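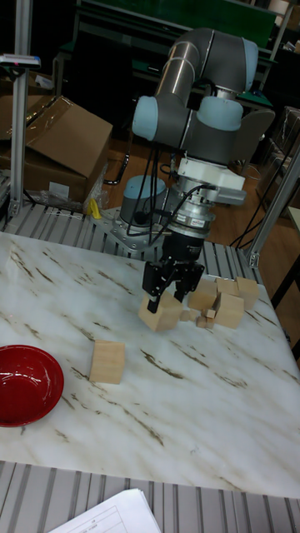
What is Pai grasp relabeling?
Pai grasp relabeling is a method for training a manipulation policy on its own failed attempts, by rewriting the goal of each attempt to match the object that was moved.

The method was described by Zineb Ragab and Anas Zaki at Vurnitz. It applies to cluttered tabletop tasks in which a two-finger gripper must pick a named object from a group of similar ones, such as wooden cubes. An attempt that lifts the wrong cube is stored twice — once as a failure under the original goal, and once as a success under the new one.

Training in the original study used 831 attempts from a single arm and a fixed camera. The policy was then tested over 1000 grasps. Relabeled data helped most where cubes stood close together, and made little difference for isolated cubes.

Fadwa Filali later noted that the method cannot use attempts in which two objects move at once. The Gitden variant discards these.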